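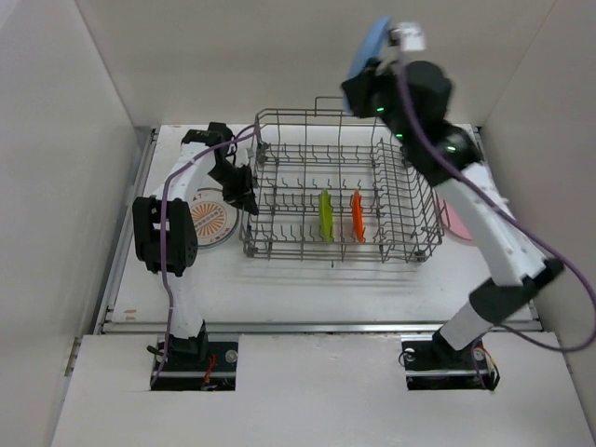 OK so, the slot planner. I've been rewriting the bit of our two-arm code that decides which gap in the dish rack the next plate goes into, and it has eaten most of my January. The old version picked the nearest free slot and called it a day, and that works great right up until the rack starts filling. Take the green and orange plates standing side by side there, with the right arm holding the blue one up above the rear of the rack. There are open slots on both sides of the pair, and which side you choose changes everything about how the wrist has to come down. Thread, because I have opinions now.

2/ The nearest-slot rule only looked at distance from the gripper. It had no idea what the forearm would be doing on the way in. So it would happily choose a gap that put the right elbow straight through the space the left arm wanted next, and then the two of them would sit there waiting on each other until the timeout fired. Our timeout was 600 ms, and I saw that number in the logs so many times I started to hate it.

3/ New version scores every free slot on the whole approach. It takes the candidate slot, samples a bunch of tilts for the plate, runs IK for each one, and throws out anything where the wrist ends up near a joint limit. Whatever survives gets a cost for how much room it leaves the other arm. Pretty boring on paper! I was hoping for something fancier, but boring runs fast enough to redo it on every pick.

4/ Perception was the ugly part. A plate on edge is basically a thin colored line, and a wire rack is a whole lot of thin gray lines, and depth on thin wire is garbage. Parveen Orakzai talked me out of fitting the rack from depth at all. We fit the rack outline from color plus a known model of it, then keep the slots as fixed offsets in the rack's own coordinates. Plates get matched to slots after that. So much calmer.

5/ (Yes, this means a new rack needs a new model. I can live with it. Tumelo Swanepoel has a little script that lets you click the tines in a few views and spits out the file, and it's faster than arguing about it.)

6/ The bug that cost me the longest: occlusion. When an arm reaches across the rack it hides a bunch of slots, and my code was treating "can't see a plate" as "free." You can guess how that went. Slots now have three states — free, taken, unknown — and unknown is never a candidate. The state only updates when the projected arm mask doesn't cover that slot. It's maybe forty lines and I should have written it first.

7/ Arms also take reservations now. Before either one moves it claims a slot and a chunk of space over the rack, and the other one plans around the claim. Iqra Kiani wanted a proper joint planner for both arms together, and she's probably right long term, but the claim table went in over 2 afternoons and it's easy to read in the logs.

8/ Speaking of logs. I replayed 1282 recorded picks through the old and new scoring before letting it near the hardware. Replay won't tell you about slip or contact, but it caught a sign flip in my tilt sampling that would have brought every plate in leaning the wrong way. Please build a replay tool. Build it before you need it.

9/ Still open: plates lying flat with the rim close to the rack's side wires. The grasp wants a finger exactly where the wire is. Afonso Abreu thinks we should slide the plate outward first and then pick it up. I think he's right and I'm dreading writing it.

10/ A couple people asked about the control side. Nothing exotic, joint targets out of the planner, smoothed, with a slower speed cap for the last bit of the insert. If the tracking error grows during that last bit, we stop and back straight out along the same path. No clever recovery yet.

11/ Next up is cleaning up the claim table so it expires properly when a plan gets canceled. Right now a dead claim hangs around until the next restart, so I restart a lot. Will post the scoring code once Orysia Dmytriv has gone over it.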